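Hamier Town Forum > Local Government > Public Works

Thread: Sewer jetter truck, repair or replace before the October vote

culvert_ed
The public works packet is up. Short version for anyone who doesn't want to open it: the combination sewer truck failed its pump inspection, and the council has to pick between a rebuild and a lease. The Bortolotti bid for the rebuild covers the water pump, hose reel and debris tank seals. The lease is through Nosach and runs 3 years with an option to buy.

The town has 330 catch basins on the cleaning schedule. With the truck down we are paying an outside contractor per basin, and that line isn't in the level-funded budget. It comes out of the road patching account until somebody moves money.

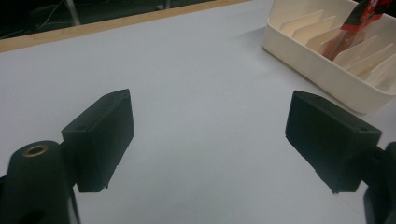

White tabletop with a cream organizer bin at the corner.

My read is that the rebuild is the better buy. The chassis is sound and the engine hours are low for its age.

mapleandthird
Chassis hours aren't the problem. The debris tank floor is. Page 24 of the packet has the thickness readings and two of the rear ones are under the manufacturer's minimum. Seals don't fix that. If the tank floor goes, you pay for the rebuild and then for the tank.

culvert_ed
The bid has an allowance for plate work on the floor. It's in the exclusions section, oddly, but it is there.

mapleandthird
An allowance listed under exclusions is an exclusion. Ask the director which one it is before October.

Noemi Costa
I was at the budget workshop. The director was asked this and said the plate work would be time and materials. No cap. He also said the lease payment would go in the operating budget, so it counts against the level-funding target, while the rebuild can be bonded. That is why the finance side likes the rebuild. It has nothing to do with which truck works better.

basin_watcher
Has anyone looked at the work order numbers? The town switched to Zinier for scheduling and the backlog report only counts basins opened as tickets. Ours on Lower Mill has been full of leaves since spring and shows as "no open request." I filed one myself and it was closed as a duplicate of a ticket I can't find.

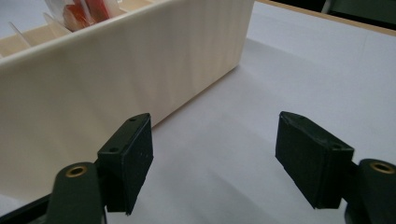

drain_tile
Same result on my street, closed as a duplicate inside of an hour. Call the highway garage and ask for the asset number of the basin, then put that number in the first line of the request. Mine stayed open after that. It still hasn't been cleaned, but it is on the list.

basin_watcher
Thanks, will try that. Is the asset number painted on the curb?

drain_tile
On some streets. The garage can read it off the map.

mapleandthird
Back to the truck. Under the lease, hose replacement is on us after the first 500 feet. Small item, but it should be in the comparison and it isn't.

culvert_ed
Agreed on the hose. I don't agree that it tips anything. I'd still take the rebuild if they put a cap on the plate work.

Noemi Costa
Send that in as written comment, then. The clerk needs it by noon the day before the meeting or it doesn't go in the packet.

culvert_ed
Sent. I asked for the cap and for the exclusions page to be corrected. Will post the reply if I get one.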